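Endurance Coaching Basics, handout 4
Pacing and the long run
Notes by Gwion Dafis. Read before the May session, bring a pen

Where we left off

Last time: easy days easy. Everyone nods at that and then goes out and runs their easy days at tempo. Look at your own logs. If your easy pace is within 30 seconds a mile of your marathon pace you are not running easy.

Tonight is the long run. What it's for, how to build it, how to wreck it.

What it's for

Time on feet. Practice eating and drinking on the move. Getting used to running on tired legs without your form going to pieces. It is not a race and you don't need to prove anything at mile 14.

Talk test still the best tool we have. Full sentences = fine. Three words and a gasp = too fast, back off. Heart rate is useful but drifts up in heat, so don't chase the number on a warm morning.

Building it up

1. Start from the longest run you've done in the last month, not the longest one you've ever done. Big difference for anyone coming back from a layoff.

2. Add a mile a week for three weeks, then drop back by a quarter in week four. Drop back week is not optional. Amerley Gyamfi skipped hers twice last spring and lost 6 weeks to a shin. She said I could use her as the warning so I am.

3. Keep the long run under a third of the weekly total if you can. Low mileage people will break this rule, ok, but know you're breaking it and take the next day off.

4. Hills: fine, but walk the steep ones early in the block. The Sedard loop has 500 feet of climbing and most of it comes in one lump after the bridge. Don't make it your first long run of the season.

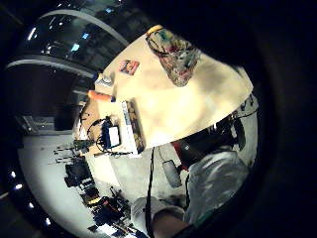

5. Last really long one goes three weeks before race day. After that nothing you do will make you fitter, plenty can make you more tired.

Worked case: Esi's block

Esi Gyamfi, training for the Stivetari Marathon, second attempt. Total for the first 6 weeks was 169 miles. Longest run 13. She wanted to jump to 18 because a friend had.

What we did instead: 14, 15, 16, back to 12, then 17, 18. The 12 was the one she complained about. It was also the week her resting heart rate came back down, so look at that before you tell an athlete that a short week is wasted.

Pace for all of them a good minute to ninety seconds slower than goal pace. Only the 17 had any quick stuff in it, last three miles at goal effort, and she felt fine enough to talk the whole drive home.

Splits and how people get them wrong

First mile is downhill, or crowded, or your adrenaline is up. You will be off. Fix it slowly over the next two or three, don't sprint to make up time and don't slam on the brakes ether.

Aim for even effort. Even effort on a rolling course gives uneven splits and thats correct. Fuseini Quaye ran the Gebremichael Half with nearly a minute between his slowest and fastest mile and it was the best paced race in the group. Uphill slow, downhill quick, same effort all the way.

Negative split: second half faster than first. Practice it on out-and-back routes, turn at halfway, see if you can get home a touch quicker without forcing it. The Idano river path is good for this, flat and marked every half mile.

Food and drink, short version

Nesma Abdelaziz is doing the full session on this so only the basics here. Anything over 75 minutes, take something with you. Start eating at 30 to 40 minutes, before you feel you need it. Try every gel in training first. Drink to thirst on cool days, plan your stops on hot ones.

For next time

- Write out your own long runs for the next eight weeks, with drop back weeks marked
- One out-and-back run, record both halves, bring the splits
- Read the pages on tapering, skip the bit on altitude
- Two athletes of different levels if you're already coaching, same exercise for each of them

Doors 6:30 pm, track side entrance. Bring shoes, we're doing pacing laps outside if it's dry. Watches get covered with tape for the first four.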